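Home | Projects | Reports | News | Contact

Evari Reading Rooms: progress report to the Modonau Fund

15/08/2022
By the project office, Stanent

In this half year we have kept two reading rooms open, one in Stanent and one in the old school at Samuel.
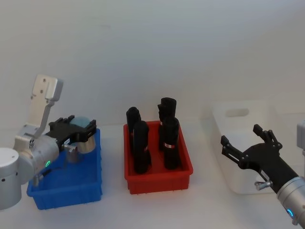 The room at Samuel opened later than we planned, as the roof needed more repair than the builder had written in his first offer. The difference was 387 euros and we have paid it from our own savings, so the grant is not touched by this.

At the end of June we had 300 registered readers in both rooms together. Of these, 60 are children under twelve, and this is fewer than we wished. The parents told us that the closing hour is too early for families who work in the fields. From the start of September we will stay open until eight in the evening on two days of the week.

The book exchange with the neighbouring villages goes well. The books come back in good condition, but often late, and we have stopped asking for a fine. The large-print shelf is the most borrowed one and we would like to spend the rest of the book money there, if the Fund agrees.

One matter is still open. The heating in Stanent is old and the landlord has not yet answered our second letter. We ask the Fund for permission to move the unused travel money to this purpose, so that the work can be finished before December. The table of costs is sent separately by post.

Contact: project office, Evari Reading Rooms, Stanent | © Evari Reading Rooms | Back to top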